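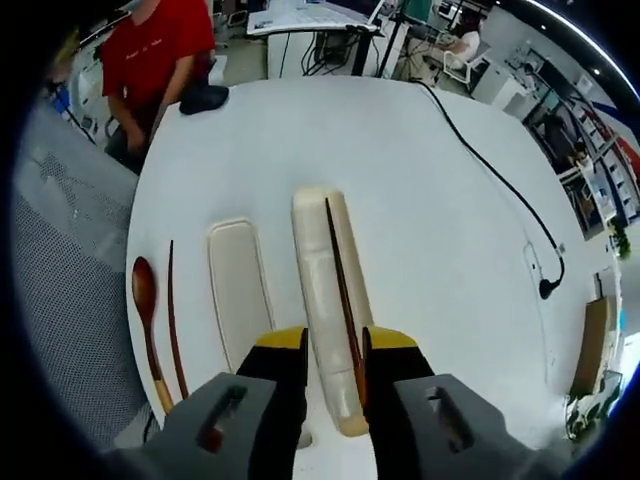 Chapter 3
Sorting and Storing Table Utensils

Small utensils are stored by length first and by material second. A long, narrow tray holds chopsticks and long-handled spoons parallel to its sides, so that each piece can be picked up by the handle. Round containers waste space with items of this shape and are treated in Chapter 11.

The work surface should be flat and large enough for two trays placed side by side – one to be filled, one kept in reserve.

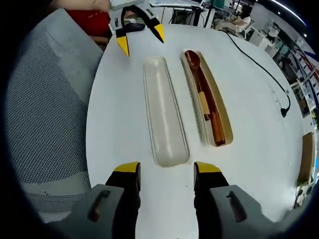 A spoon sets the minimum length of the tray. Its bowl is placed at one end, and the handle lies along the length. Chopsticks go in next, beside the handle. Pieces that overlap should be separated before the tray is moved to a drawer.

Terms used in this chapter: rim, clear length, nesting, reserve tray. The layout method follows Belhaj and Lau, with the changes in notation listed on page 40.

3.1 Measuring clear length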